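Plulgate Robotics Club: Gripper Weeks

Last updated: Sep 29, 2024

The club spent August arguing about what to build this year and settled on teaching a robot arm to tidy a table, a skill none of our members have shown at home. 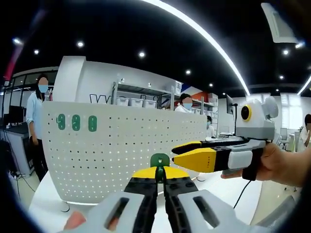 The arm learns from people doing the job first, so the opening weeks of the project go to squeezing things with hand-held grippers. We have two pairs, named Fallau and Benedetti after the losing entries in last year's naming contest. (The winner, Burnolora, went to the arm itself, and it has been insufferable ever since.)

Both grippers have black jaws with yellow at the business end, and one carries a camera in a white housing on top, with a yellow ring around the lens. Two people can practice at the same table, which sounds efficient until both of them want the same sponge.

The house rules, for new members and for a few old ones:

Move slowly. The arm will copy your bad habits with total loyalty.

Mind the cable. If you have to choose between a perfect grasp and staying upright, stay upright.

A dropped cup counts as a try. Write it in the log, even if your friends are watching.

Our goal is 430 logged tries before the arm gets a turn. Alaric Haddad, our coach, thinks this is reachable. He also thought the sorting project would take four weeks, and that one is still in a box with his name on it.

Sessions start at 4 and end when the snacks do. Beginners are welcome, and left-handers are especially welcome, as the log is getting a little lopsided.

Recent galleries
Burnolora Learns to Wave
Sorting Project, Part 5: Still Sorting
Open House: Parents vs. Grippers
Line Followers That Followed Other Things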